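The Night Window

The station in Bronley kept its front window open until eleven. After that you had to press the buzzer and wait for the desk officer to come out of the back room, and I was the desk officer that September, on light duty with a bad knee.

At 9:40 a man came in with a shoebox under his arm. He was in his sixties and wore a clean work jacket with Grewal Plumbing stitched over the pocket. He put the box on the counter and kept one hand on the lid.

"I want to turn this in," he said.

I asked him what it was.

"Money. It isn't mine."

I got out a property form. He took his hand off the lid and I opened the box. It was full of small bills, held together in bundles with the thick blue rubber bands that come on broccoli. I asked him how much was in there and he said $1,372. He had counted it at his kitchen table and then counted it again in his truck.

I counted it a third time while he watched. He was right.

"Where did you find it?" I asked.

"I didn't find it. I took it."

I stopped writing. I told him he could have a seat, and that I ought to call somebody down from upstairs before he said any more. He said he would stand. He had been sitting all day.

The detective on nights was across town at a break-in at the Sternia warehouse and would be an hour at least. I told him that too. I told him he didn't have to say anything until then, and I read him the card, which I hadn't done in months. He listened to the whole thing and signed where I showed him. Then he told me anyway.

He had been working in an apartment building on Trindgate Avenue, the tall one with the green awning. The call was for unit 404, a slow drain in the laundry closet. The tenant let him in and went down to the lobby to wait for a delivery. He pulled the washer out to get at the standpipe, and behind it, on the floor, was a coffee can with a plastic lid. He said he moved the can so he wouldn't kick it over. Then he opened it.

"How long did that take you?" I asked. I don't know why I asked that.

"To open it? No time."

"To decide."

He thought about it. "I cleared the drain first," he said. "I cleared it and ran water down it and put the washer back. I did a good job on it. Then I wrote up the ticket, and the money was already in my bag by then. So it was somewhere in there."

The ticket was for $147. The tenant had paid it in cash when she came back up, out of her purse, and tipped him three dollars. He had put the three dollars in the shoebox as well, in an envelope of its own. I hadn't counted the envelope. I opened it and there were three ones inside.

"That part might be yours," I said.

"I don't want it."

I added it to the form on a separate line.

I looked her up while we waited. There was no report from the building, nothing that day or that week. I checked the day before, in case he had his days mixed up. He said he hadn't. He had done the job eleven days ago and had been waiting for somebody to call him ever since. He had answered every number that came up on his phone. He'd listened all the way through a man selling gutter guards, in case it was leading up to something.

"Maybe she hasn't looked," I said.

"She'd have to pull the machine out to look."

"So she might not know for a year."

"That's what I thought about," he said. "I thought about that a good deal."

The radiator was knocking. He tilted his head at it and I could see him working out what was wrong. He asked if it did that all winter. I said it did it all year. He said it was probably pitched wrong, that the water was sitting in it, and that a couple of wood shims under the far end might fix it. Then he seemed to remember where he was and put his hands in his jacket pockets.

I wrote down what he said about the can and the washer, and he read it over and corrected one thing. I had put that the can was hidden. He said he couldn't swear to hidden. He would only swear to behind. I crossed it out and he initialed the change.

The detective came in at ten to eleven, wet from the walk across the lot, and took him upstairs. He left his cap on the counter. I put it in the drawer with the form and locked the box in the property cage — top shelf, tag on the handle, same as anything else.

In the morning, before I went off, I called the woman in 404. She picked up on the second ring. I told her who I was and asked if she had any reason to think something was missing from her apartment. She was quiet for so long I thought the line had dropped.

Then she said, "Which thing?"
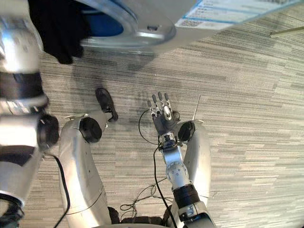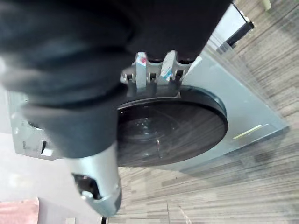

Dellwood reader, commenting on the story: I liked that he wouldn't swear to "hidden," and that the officer let him fix it. My one complaint is the phone call. I'd want to know if she put that money there at all, or if it belonged to somebody who had the apartment before her. I read the last line twice and I still can't decide. Will there be a second part?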